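Paid demonstrators wanted for hand-held gripper work, Rurau site

Clikden is looking for people to carry out everyday tasks while holding a pair of grippers, so that a learning system can be trained on the recordings. The work runs from June at our Rurau building. You do not need a technical background. Most of the people on the current team had never held a gripper before their first shift.

What the work involves

You wear a headset and a backpack and hold one gripper in each hand. A supervisor gives you a short task card. You do the task, put things back as the card asks, and do it again with the objects in a different place. Each repeat is saved as one example. The tasks are household ones: handling cloth, moving containers, putting things down where they belong. Several demonstrators work in the same room, each on their own card.

We want ordinary movements at an ordinary pace. If you drop something, pick it up and carry on - the supervisor marks the take, and you won't be paid less for it.

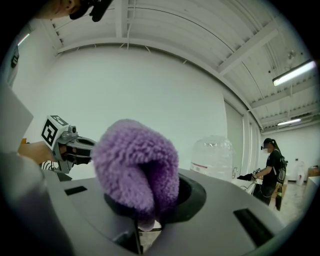 Sipho Modise: my arms knew about it for the first week, mostly the forearms. After that it was the repetition I had to get used to. Soft things take longer than you would expect, and you end up thinking hard about where to pinch. I'd tell people to take the breaks even when they feel fine.

Shifts and pay

Shifts last four hours, with a break after each hour of recording. There are 23 places. Pay is 185 per shift, and you are paid for the training shift as well. We ask for at least 2 shifts a week, on days agreed with you beforehand. Travel is not covered, but the Ukovville bus stops outside the gate.

Who can apply

You should be 18 or over, able to stand for an hour at a time, and comfortable with a light backpack. You can be left-handed or right-handed. Glasses are fine in most cases, but say so when you apply so we can check the headset fits. You will need to follow written instructions in English.
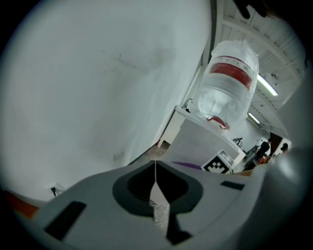

Gripper with rubber finger pad, Rurau.

Recordings and privacy

The cameras pick up the room, and that includes other people in it. Everyone who works here signs a consent form before the first shift. Audio is not kept. You can ask for your takes to be removed up to the end of the month in which they were made. Recordings are shared with our partner Ngubane for training and testing, and with no one else.

How to apply

Send a short note with your name, the days you can work and anything we should know about your hands, back or eyesight. No CV is needed. Address it to Leif Granström, Clikden, and quote reference 2303. We will ring you to arrange a visit, where you can try the grippers before you decide.

Posted 20 May 2023. Applications stay open until the places are filled.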